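Ngan-ling Lo had told me to come hungry and in shoes I could kick off fast, and I understood the second part about two steps through the door. Nobody wears outside shoes at her place. What you get is a pair of slides, and she picks them for you by looking at your feet for a second or so. (I was a medium, apparently!)

"I started with one pair for my aunt," she told me. "Then my aunt brought friends."

We sat with tea and talked slippers for most of a Monday morning in March 2021. Lo runs Rindamley, a two-room sewing studio, and people come and go all day for fittings, so the slides really do get used. She likes the molded kind, the ones made all in one piece, and she likes them pale.

"Dark ones hide the dirt," she said. "I want to see the dirt. Then I wash it!"

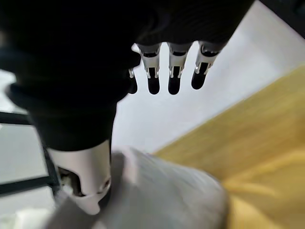
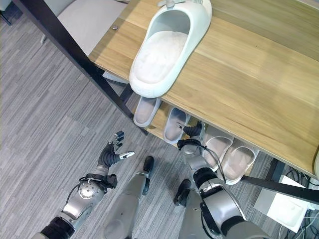
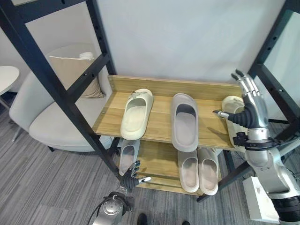
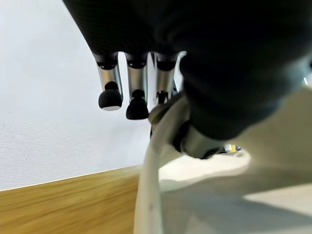 She wasn't always so tidy about it. Up until December everything lived in a basket by the door, and guests had to dig for a match – "like socks," she said, and made a face. The wooden shelves ended that. Slides go in side by side, heels toward you, so you can step back, pull one out and drop it on the floor without turning it over.

I asked if people put them back the right way. She laughed for quite a while.

"My cousin Chien, never. He leaves one here, one in the kitchen. I find it when I vacuum."

Washing day is every 10 days or so: warm water, dish soap, an old toothbrush for the ridges, then a dry towel. No sun, she was very firm on that, as she once left a white pair on the balcony and they went yellow. She's still annoyed. Her next plan is kids' sizes, and she'd like a low bench as well, if she can find one that fits between the door and the ironing board. I've promised to keep an eye out.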